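4/20/23

To: Hermenegildo Quezada
Re: Vurnlow eval, gripper kit, second progress note

Quick one, sorry, writing between runs. Full numbers go in the July report. This covers what we did with the Rovora kit since the first note, what it cost and what I need from you.

**Short version**

- Kit is up and running, wrist camera included
- 577 logged grasp attempts so far out of the 1,000 we promised
- Small gear pick on the dark board is the task that's eating our time
- No budget change needed yet. Maybe in July, see below

**Setup**

Rovora shipped the arm adapter, the wrist camera mount and the finger files. Print files are fine, instructions are not. Page 8 of the manual has the screw lengths for the old adapter and we lost most of a day on that. I wrote to their support and got a corrected page back the next morning, so credit to them. Prothero (our reseller) had no idea there was a new version.

Calibration routine takes 15 minutes if you do it in one go. If it fails on the last pose you start over from the top. No resume button. I've asked.

**Gear pick on the dark board**

This is the one you asked about on the phone. White gear on the slate gray board, fingers start wide open, arm has to find the gear from the wrist view and come in on it. We move the gear to a new spot every run. Corners are the worst, the fingers start well short of it and the approach has to swing the whole wrist over without losing sight of the part.

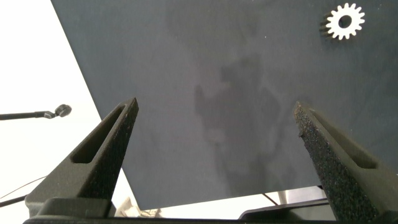
Contrast is not the problem, which suprised me. The vendor software locks onto the gear nearly every time. Trouble is the last bit of travel, where the kit's default approach comes in too steep and the fingertips hit the board before they close. Lowered the approach angle in the config and it got a lot better. Rovora say the next release will set this from part height. We'll see.

Also tried a matte cover sheet on a second board. No difference, took it off again.

**Fingers**

Slotted wedge fingers as supplied. Good grip on the gear teeth, less good on smooth round stuff. The printed surface is rough and I think that helps more than the shape does, can't prove it. Replacements are cheap and print overnight. We keep a spare pair in the drawer. Merken quoted us for molded tips, the quote came in high and I've parked it unless you want to see it.

**Software**

Logging is the best part of the kit. Every attempt gets its own folder with video, joint positions and a pass/fail tag you can fix by hand. The tag is wrong often enough that someone has to go through them, so count that as labor.

Not so good: the viewer crashes on long sessions. Workaround is to restart at lunch. Updates want an internet connection, and the bench machine isn't supposed to have one, so I carry them over on a stick.

**Money**

On track. The adapter mixup cost us time, no parts. If the molded tips go ahead thats a new line and I'll need your sign-off before I order.

**Next**

1. Finish the remaining attempts
2. Rerun the corner positions with the new angle
3. Swap in the smaller gear
4. Write up buy / don't buy for Vurnlow

Leaning buy at this point, with the support contract. Wouldn't take it without the contract.

**Need from you**

- Yes or no on the Merken tips
- OK to keep the kit past the trial date, Prothero wants it in writing
- Who reads the July report besides you? Changes how much setup detail I put in

Log files are on the shared drive under the usual name. The grasp sheet is missing its last tab, will fix tonight.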